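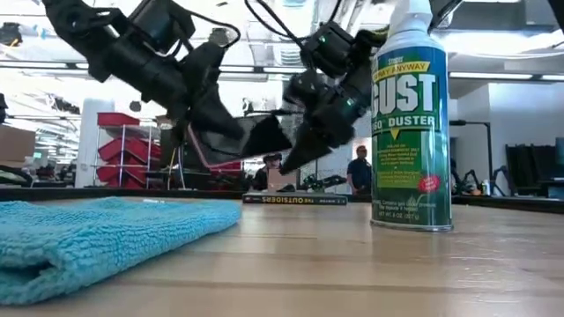 **trailmutt_447:** So the park district wants $400 a season for a table permit at Skernholm Park, and they call it "outreach." I don't buy it. My repair table is a blue cloth and a can of duster, and I fix kids' bike bells for free.

**dzene_walker:** The fee covers trash pickup. It was in the March notice.

**trailmutt_447:** Pickup of what? There are 5 cans on the whole Remorov loop. 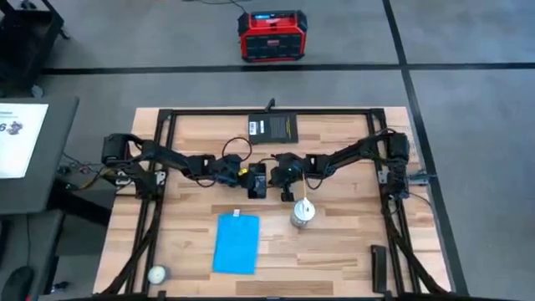

And they were full all spring — go look.

**ernosus:** I don't love it either, but 100 people showed up for the last open day. Somebody has to pay for that.

**dzene_walker:** Then ask them for the budget. I did, still waiting.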